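Effect of Light Exposure on Bottled Pale Ale in Indoor Storage

Project report, Fermentation Science, second-year group project
Submitted Friday, October 2, 2026

1. Background

Beer that has been left in daylight develops a smell usually described as skunky. The cause is well known. Bitter compounds from hops break down under blue and near-ultraviolet light, and one of the products is a sulfur compound that most people can smell at extremely low levels. Brown glass blocks most of the light involved. Green glass blocks less, and clear glass blocks very little.

Most of the published work we read used lamps at close range. We wanted to know what happens to beer kept in an ordinary apartment near a window, where the light is weaker and changes through the day. Small breweries selling directly to customers have little control over this stage.

2. Materials

The test beer was Stirkier, a dry-hopped pale ale brewed in Jenismont and sold in brown bottles. The brewery supplied one unpasteurized batch in a keg so that we could fill our own glass. We filled 27 bottles by counter-pressure on the same afternoon – nine brown, nine green and nine clear – and capped them with oxygen-absorbing crowns. All bottles came from one supplier and had the same shape and volume.

Light level was read with a Sima handheld lux meter. The meter does not separate wavelengths, so its readings are only a rough guide to the light that matters for this reaction.

3. Storage conditions

The bottles were stored during September in a rented apartment in Prernau. Three bottles of each color were assigned to each position:

Position A: on a shelf beside the window, no covering.
Position B: on the same shelf, behind a heavy curtain.
Position C: in a closed cardboard box in the same room. 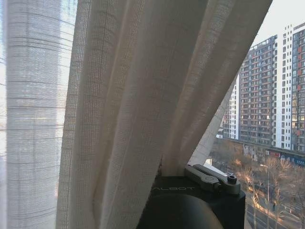 Figure 1. Woven curtain fabric, with a sheer white curtain behind it at left.

The midday reading at Position A averaged 800 lux over the test period. At Position B the average was 143 lux. Position C was below the lower limit of the meter. Room temperature was logged at each position and stayed close enough between the three that we did not correct for it.

Bottles were turned a quarter turn every morning. At the end of the period they were moved to a dark refrigerator and held there until tasting.

4. Tasting method

We used a triangle test. Each taster received three coded cups, two of them the same and one different, and was asked to pick the odd one. The reference in every set was beer from a brown bottle at Position C. Tasters who picked correctly were then asked to mark the strength of the skunky character on a line scale from 0 to 100. Samples were poured under red light into opaque cups with lids.

5. Results

Clear bottles at Position A were picked out by every taster, and the average strength mark was 71. Green bottles at Position A were also clearly different from the reference but were marked lower. Brown bottles at Position A could not be told apart from the reference at the usual significance level.

At Position B the clear bottles were still detected by most tasters, although several described the smell as faint or "like rubber" and did not call it skunky. Green bottles gave a mixed result. Brown bottles again matched the reference.

No difference was found between glass colors at Position C. This was expected, and it suggests that the filling and capping did not favor one color over another.

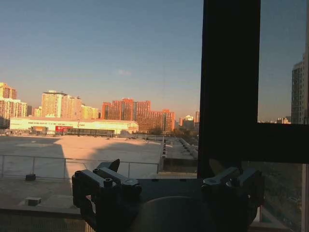

6. Discussion

The curtain reduced the fault in clear glass but did not remove it. A lux meter reading that looks low to the eye is still enough, over several weeks, to affect a heavily hopped beer in clear glass. The green glass result is harder to read. Three bottles per position is a small number, and one green bottle at Position B was marked much higher than the other two. We checked the cap and found no leak. We kept the bottle in the data set.

Direct and indirect light were not separated. A shelf receives both, and the share of each changes with the hour and the weather. A logging sensor with a blue filter would have answered this, but the department's only unit was in use by another group.

Oxygen pickup was not measured after filling. Some of the papery notes recorded in the comments may come from oxidation and have nothing to do with light.

7. Further work

The test should be repeated with more bottles per position and with samples opened each week, so that the time at which the smell first appears can be found. A second beer made with light-stable hop extract would serve as a useful control. We would also add cans – the Stirkier brewery plans to move part of its production to them next season.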